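Bench notebook, gripper comparison, January
Table 2, both arms

Started 8:40 with coffee and a list that was too long, so I'm going to write this as I go and clean up nothing. Braulio Tovar, if you're reading this before the meeting, the short version is in the section called "Where I've landed for now," and you can skip my complaining about cables.

What I'm trying to settle: do we standardize both arms on the Sturine parallel gripper, put the Batness adaptive on both, or live with a mixed pair? The Tevside people want cup-and-straw work (pick up a thin thing, put it in a cup, stir, take it out, hang the cup up again) and they'd like the same tool on both sides so their spares shelf stays small. I get that. I'd like a small spares shelf too! But thin sticks and round cups are such different jobs that I wanted a full day of messing with it before I said yes to anything.

Setup notes

Grid is the same one from the Gallegos job, blue tape over brown paper. I thought about redoing it and decided against it. The tape is giving up in a few spots and the paper has torn seams toward the middle, and a fresh sheet would look nicer, but then I'd lose the start positions I already have saved, and I have 48 of them. So the old paper stays for this round. If you put down new tape, PLEASE measure from the base plate and not from the table edge. The table edge isn't square to anything.

Both controllers on the same motion settings, same speed limit, same acceleration. I dropped the speed override to half for the first hour, until I trusted the straw approach. Force limits on the fingers are in the controller's own units and I've stopped trying to convert them: 2000 is my "gentle" setting and 3000 is my "firm" one. They don't mean the same thing on the two grippers, so don't compare across. I only compare a gripper with itself.

Camera: the fixed one stays where it was. I also recorded from the head position for the second half of the day, more on that further down.

Props: yellow cup, blue cups, wooden cup, the straw, the stirring stick, mug tree. I left the mug tree out on the table during the straw tests on purpose. I want the planner to have something to get around, because at Tevside there will always be something in the way.

Morning: straw into the yellow cup

First real attempts at 9:15. The straw is the hard one. It's light, it's round, it bends if you look at it wrong, and any error in the wrist angle gets multiplied by the whole length of the thing by the time you reach the tip. With a vertical straw you're threading a needle. With the straw on a diagonal you get a lot more forgiveness, since the lower end can cross the rim first and you can straighten up afterward if you even need to. So I taught the approach at a slant and went from there. 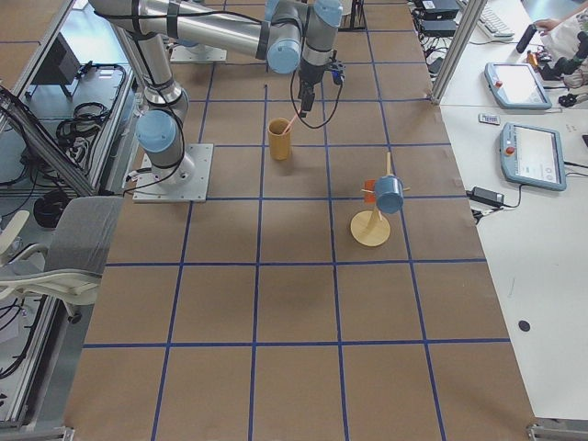 Straw on the diagonal, tip in the yellow cup. Note the cable loop off the gripper.

The cable loop is the thing I want to talk about. I left it wide so the wrist could rotate without tugging, and it does rotate without tugging, but when the wrist goes past a certain angle that loop swings out and I get nervous about it catching the mug tree. It brushed a peg once on the way back (no harm done, the tree wobbled and stayed up). Tightening the loop fixed that and then the wrist started pulling at the end of its travel, so I loosened it again. There's a middle setting in there somewhere and I haven't found it. What I'd really like is a second clip on the wrist link, and I'm going to ask the shop whether they have any more of the little ones.

Things I learned about the straw, in the order I learned them:

Grip it in the upper third. I'd been grabbing near the middle out of habit and the top end kept wagging around.

Gentle setting only. Firm flattens the straw, and a flattened straw rotates in the fingers to whichever way it feels like lying, and then your tip is somewhere else entirely.

Wait half a beat after the fingers close before lifting. I know this sounds superstitious. I ran it with the pause and without the pause and I'm keeping the pause.

Don't let go at the bottom of the move. Let go slightly above, and the straw drops the last little bit and settles against the wall of the cup by itself. When I released all the way down, the fingers opened against the rim and pushed the cup over. Did that more than once before I caught on, and yes, I said some words.

By the end of the morning I'd logged 141 straw cycles, counting the bad ones. I'm not putting a success number in here because I changed the approach angle so many times that it would be nonsense. The next person to run this should freeze the program first and then count.

Pendants

Small gripe. With two pendants lying side by side I grabbed the wrong one twice. Both have the same case, both have the same red button in the same place, and when you're leaning over to look at a straw you reach out without looking. I jogged the arm I wasn't working on. It was slow and far from everything, so fine, but I'd like a fat strip of colored tape on each one, matching a strip on the arm it belongs to. I'll do it tomorrow if we have two colors left. (Not blue. We have enough blue.)

Also, the stop buttons both got tested before lunch and both do what they should. Logging it here so it's logged somewhere.

Lunch, and an argument with myself

I ate at my desk and reread the Tevside request. They say "interchangeable tooling," and I'd been taking that to mean identical grippers. It could just as well mean identical mounting, so either gripper can go on either arm. That's a much easier promise to make. Braulio, can you ask them which one they mean? I don't want to pick a gripper based on my reading of one word.

Afternoon: one of each

After lunch I quit going back and forth and ran the two side by side, parallel gripper on the left arm and adaptive on the right. I should've done this first. You see the differences so much faster when they're both hanging over the same table and you can just look from one to the other.

Parallel (left). I love how boring it is. The fingers go straight in and straight out, and the center of the grip is always in the same place, so the math is easy and the programs are short. For the blue cup I come down with the fingers open, straddle the rim, and close on the wall. Works well as long as the cup is where I said it was. If the cup has drifted toward one finger, that finger shoves it before the other one arrives, and the whole cup scoots over. It usually ends up gripped anyway. But anything standing in the cup gets a jolt, so I wouldn't want to do that with liquid.

Adaptive (right). Much more forgiving on round things, and it wraps a cup nicely from the side. The trouble is that the fingertips travel on a little arc as they close, so the height of the contact point changes with how wide the object is. On a fat cup I hardly notice. On a stirring stick, where the fingers have to come nearly all the way together, the tips end up lower than where they started and I have to lift the approach to make up for it. I had the tips bumping the rim of the wooden cup until I raised the start height. Once I did, the stick pickup got pretty dependable, and I'll admit I was surprised, I'd gone in expecting the adaptive to be hopeless on anything skinny.

The stick also leans wherever it wants in the cup. There's a lot of room in there and a thin stick goes to one wall or the other. The wide opening on the adaptive helps here: I open it up, come down with one finger on each side of wherever the stick might be, and close. The fingers sweep it up to the middle. With the parallel I can do the same, but I have less opening to work with and I need a better guess about where the top of the stick is.

Head camera

Recorded the paired runs from the head position. I wanted to know whether you can judge finger height above the cup from up there, and the answer is sort of. Left to right is great. Height is hard, especially on the left arm when the fingers are hovering near a tape line, because my eye wants to put them down on the tape. The tape grid helps with where things are on the table and fools me on how far above it I am. For teaching by eye I'd keep the fixed view up on a second screen the whole time.
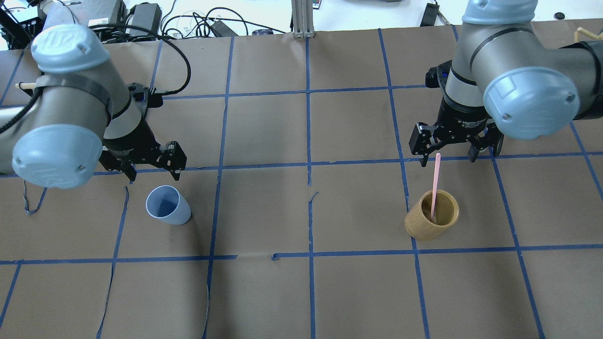 Where I've landed for now

Mixed pair, parallel on the left, adaptive on the right. Left arm does the straw and anything that needs a short predictable program. Right arm does cups that have to be gripped around the body, plus the stirring stick, with the raised approach height.

If Tevside insists on identical, I'd go adaptive on both and accept the extra work on the straw. Going parallel on both would mean a fixture to keep the cups centered, and they told us in the first call that they don't want fixtures on the table.

I'm not totally settled on this. The adaptive hasn't done the straw yet, only the stick, and the stick is a lot stiffer. That's the obvious hole in today and I ran out of afternoon.

Mug tree

Barely touched it. I hung the blue mug by hand and tried two pickups off the peg late in the day with the parallel, both ugly. The mug hangs at a tilt and swings when you touch it, so the grip has to come in matching the tilt, and I was coming in straight down like a dope. The tree itself is light and wants to come along with the mug. Might need a dab of putty under the base disc. I'd like to try this with the adaptive before anybody writes a program for it.

To do

Straw with the adaptive, gentle setting, same start positions as this morning.
Colored tape on pendants and arms.
Second cable clip for the wrist, ask the shop.
Braulio to ask Tevside about "interchangeable."
Putty for the mug tree.
Save the raised approach height as its own named position. Right now it's an offset typed into one line of the right arm's program and I will absolutely forget it's there.

Arms parked and powered down at 5:50. Programs from today are in the Sturine and Batness folders on the shared drive, and the paired one is in both because I couldn't decide.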